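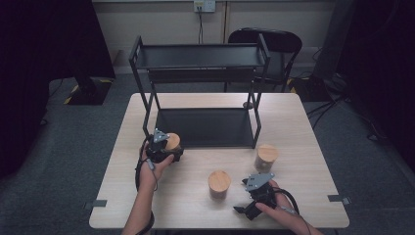 Two-tier black metal rack and lidded canisters on a wood-grain table.

Setting up a two-tier countertop rack for lidded canisters

Applies to freestanding metal racks with an upper and a lower shelf, used on a table or counter with a wood or wood-look surface. The procedure takes one person and no power tools. Racks in the Valau and Leiva ranges differ in leg design, but the steps are the same.

You will need
- Two-tier rack, assembled
- Canisters with lids
- Tape measure
- Two cloths, one damp and one dry
- Mild dish soap
- Felt or rubber pads for the legs (optional)

1. Check the clearance

Measure the tallest canister with its lid on. Measure the gap between the lower shelf and the underside of the upper shelf. Subtract the first from the second. The remainder should be at least 2 inches if the canisters will be opened in place. If they will always be pulled out before opening, half an inch is enough.

Example: a canister 165 mm tall with the lid seated needs a gap of about 216 mm for opening in place. Measure the gap at the front and again at the back. On racks with a slight lean the two readings differ, and the smaller one is the one to use.

If the gap is too small, put the canisters on the upper shelf and keep flat items below.

2. Clean the surface

Clear the table completely. Add a few drops of dish soap to warm water, wring the cloth until it no longer drips, and wipe along the grain. Go over the same area with the dry cloth. Grit left under a metal leg will scratch the finish the first time the rack is moved.

Look across the surface at a low angle toward a window or lamp. Film and dried spots show up in the reflected light and are hard to see from directly above.

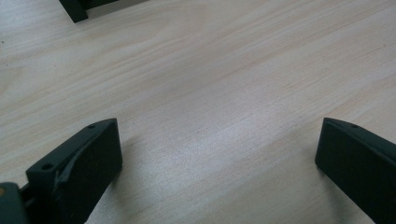 Photo: Jinstead Home Workshop

Do not use scouring pads or abrasive powder. On laminate these leave dull patches that cannot be polished out. On oiled wood, skip the soap and use the cloth barely damp.

3. Place the rack

Lift the rack by the uprights. Do not drag it. Set it on the far half of the table so the front half stays free for filling and measuring. Keep the legs at least 5 inches from the back edge if there is a chair or walkway behind.

Press down on each corner of the upper shelf in turn. If the rack rocks, turn it end for end and test again. If it still rocks on the same leg, that leg is short. Add a pad under it. If the rocking moves to a different leg, the table is uneven and the pad goes under whichever leg is lifted at the final position.

Racks with side supports, including the Prarkau type, should be checked for square at this point. Measure both diagonals across the back. They should match. If they do not, loosen the support screws, push the rack square and retighten.

4. Prepare the canisters

Wash and dry the bodies. Wipe wooden lids with a damp cloth and stand them on edge to dry. Do not soak them. Soaked wood swells and the lid will bind in the neck or split along the grain.

Where a lid has a sealing ring, remove it, wash it separately and refit it with no twist. Fill only when everything is fully dry.

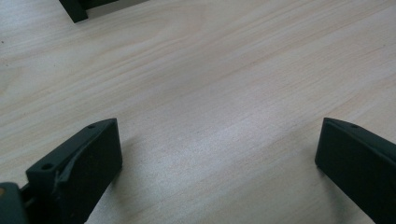
Leave a little headspace under the lid. Overfilled canisters push the seal up, and fine powders such as flour work their way into the ring.

5. Load the shelves

Start with the lower shelf. Put the heaviest canisters at the two ends, close to the legs, and fill toward the middle. Hold each one by the body. A lid that is only friction-fitted can release under the weight of the contents.

Load the upper shelf last and keep it to light items. Leave a finger's width between neighbors so that one can be removed without shifting the next.

6. Recheck

Repeat the corner test with the rack loaded. Pads compress under weight, and a rack that was steady when empty may need a second pad. Check the screws again after 8 weeks, then whenever the shelves are emptied for cleaning.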